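Subject: Re: [skolow-users] Subtitles drift on the Satti box, but only over Wi-Fi
Date: 29 June 2025

On the skolow-users list it was written:

> I have Skolow on a small server in the hallway and a Satti box
> at the TV. Films play fine, but external subtitles get late.
> After half an hour they are 3 seconds behind, and it gets worse.
> With the cable plugged in I do not see the problem. I already
> tried another subtitle file. Is it my router?

I don't think it is your router. I had the same problem in spring and I spent too many evenings on it, so I will write what I found and maybe it saves you time.

The Satti box asks the server for a lower bitrate when it is on Wi-Fi. Skolow then converts the film while it plays, and in this conversion it changes the frame rate a little. The subtitle file is sent separately and keeps the old timing. On cable the box takes the original file, so everything fits together.

You can check it in the Skolow log during playback. Look for a line that begins with "session video". If it says "convert" and not "direct", you have the same case as me.

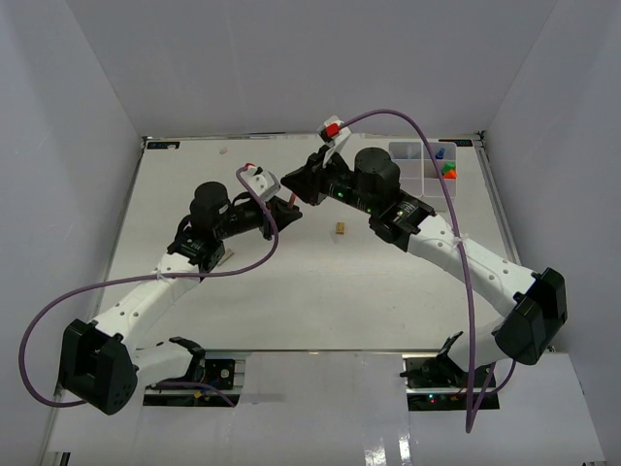 Two arms over the work surface, grippers close together

What I changed, in this order:

1. On the Satti box, in Network, Playback quality, I set "Original" in place of "Automatic".
2. In Skolow, under Clients, I deleted the saved profile of the box. It was made again at the next start.
3. I increased the read buffer from 167 to 400 MB. I am not sure that this one is necessary.

After step 1 alone it was better, but old films were still converted. After step 2 it was gone. Please restart the box fully, with the power plug. Standby is not enough, it keeps the old profile in memory.

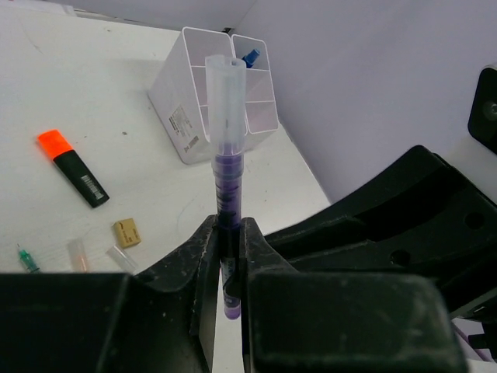
If your Wi-Fi is too weak for the original file, there is another way. You can put the subtitles inside the film file with Pirar. It makes a new container and does not touch the picture, so it is quick for one film. I have roughly 2,000 files in my library and I did not want to do this for all of them, only for the ones we watch in the bedroom.

One warning about Pirar: it sets the subtitle language to "undefined" if the file name has no language code. Then the box does not show the subtitles at all, and you think that it failed. Rename the file first, for example film.en.srt.

I have not tested any of this with the Wosto app on a phone. I read in the July plans that the app will get its own timing correction, but I don't know if it will come to the box too.

Could you post the log line when you have it? Also the firmware version of the box, please. Mine is the one before the last.

Best regards from a long-time reader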